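Standing Room: The Case for a Proper Drinks Table

A drinks can is one of the most standardised objects in any building, and one of the least considered once it has left the fridge. It is bought by the tray, chilled in bulk, and then put down wherever a hand happens to be. In shared kitchens and meeting rooms this produces a familiar result by mid-afternoon: part-finished cans on windowsills, rings on the worktop, and a recycling bin holding a mixture of metal and liquid that it was never meant to hold.

The remedy adopted by a growing number of small offices is a dedicated surface. It is a modest piece of furniture, usually no deeper than a desk return, placed between the fridge and the door. Full cans go out on it in the morning. Empties come back to it. Sorting is done on the table and the bin is reached only at the end.

The choice of top matters more than the choice of legs. Aluminium is soft, but the rolled lower rim of a can is narrow, and the whole weight of the contents bears on it. On a waxed or oiled timber the rim leaves a faint arc if the can is dragged, and condensation sitting inside that arc will lift the finish. Laminates and powder-coated boards tolerate both. Brimach, which supplies kitchen furniture to the trade, offers its side tables with a matt top for this reason and advises against gloss, on which scratches show early.

Colour is usually treated as decoration, but it has a working function. Most cans are silver at the top whatever is printed on the side, and from a standing position the top is what the user sees. A pale grey or white surface gives little contrast with a bare lid. A mid-tone does better. Blue-grey is a good compromise, dark enough to set off the metal and light enough to show a spill before somebody puts a sleeve in it.
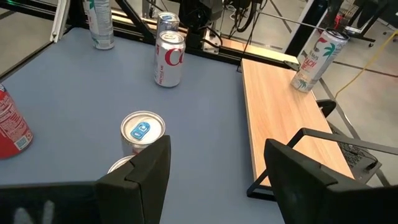
Arrangement is where most tables fail. The instinct is to line cans up in rows by brand, in the manner of a shop shelf, and rows last until the first person takes one from the middle. A looser layout with gaps wide enough for a hand survives longer. Cans placed tight together are gripped by the rim and lifted at an angle, and the neighbour goes over. Tall formats belong at the back, where they do not hide the standard ones and are less likely to be caught by an elbow.

Labels should face the person approaching. It sounds fussy, but with diet and regular versions of the same drink on one table it is the difference between taking a can and picking up several in turn to read them. Pull tabs are less help than they look. A coloured tab is easy to spot from above, but the colour is not a reliable guide to the contents and should not be used as one.

The edge deserves some thought. A flat top with no lip is easiest to wipe, and is also the arrangement from which cans roll. Pratier's answer is a raised rail on the long sides, which works well and collects crumbs. Dekker leaves the top flat and sells a separate timber board to be set alongside, a little below the level of the table. The board catches small items and gives a place for a cloth or an opened can that is still being drunk. It needs oiling twice a year and should not be used for anything left overnight.

Empties call for a different routine. A can that is to be crushed must first be drained, and draining is best done over a sink with the opening held low and the can tilted slowly. Liquid will remain behind the shoulder if it is simply upended and shaken. Crushing end to end gives a disc that stacks, while crushing from the side gives a flat sheet that sorting equipment may mistake for something else. Some collections ask for cans whole, and local instructions take precedence over tidiness.

A wall-mounted crusher is worth fitting where the table serves more than a handful of people. The Ulto lever model needs 400 mm of clear wall above the fixing point to allow full travel of the handle. It should go into masonry or a timber stud, as plasterboard fixings work loose under repeated load. Two screws will hold it for a time. The template shows 6, and all of them should be used.

Cleaning is straightforward. Sugared drinks dry to a film that plain water softens but does not remove, so warm water with a little washing-up liquid should be followed by a second pass with a clean damp cloth. Diet drinks leave less residue. Abrasive pads dull a matt top unevenly and are best kept away from it. Where a ring has already formed on the timber board, light sanding along the grain and a fresh coat of oil will usually deal with it.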